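Grotance Rack Set: README and data card

Version 1.2, released April

What this is

Teleoperated demonstrations of a single arm working with plates in a wire dish rack, plus the evaluation logs for the policy we trained on them. The set was recorded at Venmont. The baseline weights are in a separate archive because they are large and, in our view, the less useful half of the release.

Please read the section on results before you cite anything. An earlier summary of this work gave one headline success rate and left it there. We think that number was misleading and have stopped quoting it.

Contents

1,480 demonstrations, each one plate and one attempt
684 of those carry hand-checked labels for the moment of first contact
300 evaluation trials of the baseline policy, with outcome codes
Joint positions, gripper opening and operator commands for every demonstration
Video from one fixed view and one wrist view

Failed demonstrations are kept and marked as failed. If you filter them out, say so in your write-up. Several groups trained on version 1.0 without mentioning whether they had, and their figures can't be compared with each other or with ours.

The question we were asking

The Brakier method claims that a policy can learn to pick one thin object out of a closely packed row without a depth sensor, provided the training data includes enough near misses. The claim is attractive and may even be right. The evidence offered for it came from objects spaced well apart, each with its whole outline in view, and we did not think that tested anything. A rack of plates seemed a fair, dull, household way of making the problem harder.

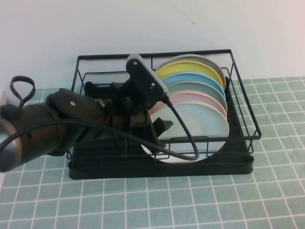
Success is scored on the plate, and only on the plate. A trial passes if the requested plate is lifted clear of the rack, its neighbours stay upright, and it is held for the count. The difficulty is mostly in the overlap: with the plates stood on edge like this, everything behind the front one offers the camera little more than an arc of rim. The front plate gives away its whole face, and a policy that has learnt to go for the biggest pale disc will do very well on it. That is a shortcut, and any average over all positions will hide it.

Colour is the second shortcut. A yellow plate next to a light blue one is easy to tell apart by eye, and a network will find it easy too. We have seen this described as "identifying the target among clutter". We would call it matching a colour, at least until somebody shows the same result with a row of identical white plates. We recorded a small white-only split for this purpose. It has 40 demonstrations, which is enough to embarrass a policy and too few to train one.

Results, such as they are

The baseline picks the front plate reliably. It picks the back plate less often, and the middle ones badly. Outcome codes are given per position in the evaluation table and we ask that they be reported that way.

Adding near misses to the training data did help on the middle positions. It helped less than the Brakier write-up would lead you to expect, and most of the gain went away when we changed the order of the colours between training and testing. Our reading is that the policy had partly memorised which colour sat where. Others at Venmont think the effect comes from the near misses being slower on average, so that the network simply sees more steps close to the rim. The data can't settle this. A fair test would match the demonstrations for length, and we didn't do that.

On the white-only split the baseline is poor. We don't read much into the exact size of the drop.

How the demonstrations were collected

Operators drove the arm with a leader device while watching the workspace directly. They could therefore see things neither camera could, including the gaps between plates from the side. Some of their corrections will look unprompted in the video for that reason. A policy trained on images alone is being asked to copy decisions whose cause it can't see, and this probably puts a ceiling on performance that has nothing to do with the method.

Known problems

The cable crosses the plates in the fixed view in many demonstrations. We have not masked it. Its shape changes with the wrist angle, so a network could in principle use it as a cue.

One rack was used throughout. Nothing here supports a claim about racks in general.

The background barely changes. Expect trouble in any other room.

Contact labels were checked by one person only. The disagreement rate is unknown.

Gripper force was not recorded. Requests for it come up often and we can't help.

Suggested use

Comparing methods on the same split, by position. Studying failures. Checking whether a policy leans on colour.

We would advise against using the set as evidence that a robot can unload a dish rack. It shows one arm removing one plate at a time under steady conditions.

Licence and corrections

Free for research use with attribution to the Grotance Rack Set. Corrections to labels are welcome through the issue tracker; please give the demonstration number and the time of the error.

Maintained by Ó Súilleabháin, Venmont.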